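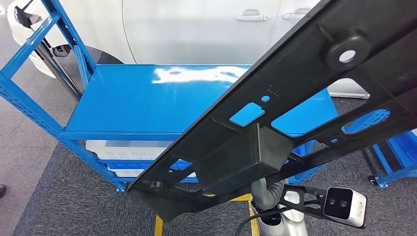

3. Molded Panels: Openings, Bosses and Storage

Courses > Manufacturing Processes > Handouts > Unit 3

Search handouts Go Clear

3.1 Reading a panel. A large molded part is described by its openings first and its raised features second. The black panel at the head of this unit has a large irregular cutout, a long oval slot near one edge and a small rounded-square opening. Note the small circular hole just above the square one. Enter each opening on the sheet by shape and then by position.

3.2 Bosses. A boss is a raised cylindrical feature molded with the wall. The panel has two round ones, well apart. A boss much thicker than the wall cools slowly and can leave a sink mark on the opposite face. Mark both on your sketch.

3.3 Surface. Matte black hides light scuffs and shows grease. Handle by the edges.

3.4 Carts. Slotted-angle uprights allow shelf height to be changed in steps of one hole. A diagonal brace resists sway. Crates go on the lower level, panels on top. For the exercise, assume a shelf 700 mm by 600 mm and calculate the area left over for a part of your own choosing.

Exercise 2. Sketch the panel freehand and label every opening. Reading: Barrientos, p. 156. Hand in by Sat 10 October.

This site uses cookies to remember your course settings. Accept Decline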